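Home Notebook Parts People Log out
Search this notebook...

April 5, 2020

Compared the Drarotton fingers with the Skillero set on the hand tool. Opening set to 80 mm on both, 57 closes per set. Skillero slipped 3 times on the thin washers, Drarotton more, didn't keep a proper tally. Theresia thinks it's the pad angle.

Left the dark green pads on and the jaws wide open for the camera check.

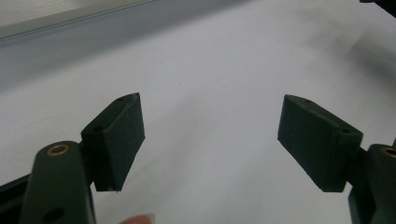

Exposure at 87 is too bright on the white top, try lower. Ryan has the spare inserts. Still need to sand the lower corner of the left pad.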